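Projects > Reading > putus-reviews > README

# putus-reviews

Hi! I read a lot of novels and I write about nearly all of them, and this is where the write-ups live once they've been up on my blog for a while. There are 435 reviews in here so far, mostly teen and fantasy, plus a shelf of crime from the winter I couldn't put the Stedatthorpe books down.

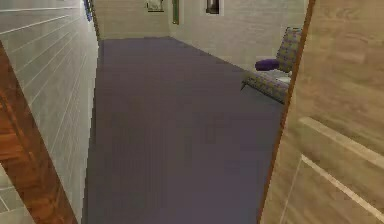 Page 2

## What's in each file

One review per file, plain text. The top few lines give the title, my rating and where I got the book (bought, borrowed or sent by a publisher). Under that it's just me talking - favourite characters, endings I'm still cross about, the odd rant about covers.

Most reviews run to around 600 words. The Heffernan trilogy ones are much longer and I'm not sorry, I adored those books!
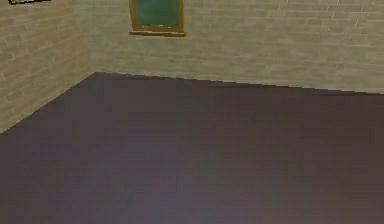 Ratings go from one to five. I changed my mind about half stars in August, so anything older may still have them, and I haven't gone back to tidy up. Spoilers are marked with a line of tildes. If you find one I've missed, please open an issue and I'll fix it.

## Using them

Quote whatever you like, just link back. The Lesik folder is a read-along I did with friends, so ask me first before you copy those.

Last updated 13 Oct 2026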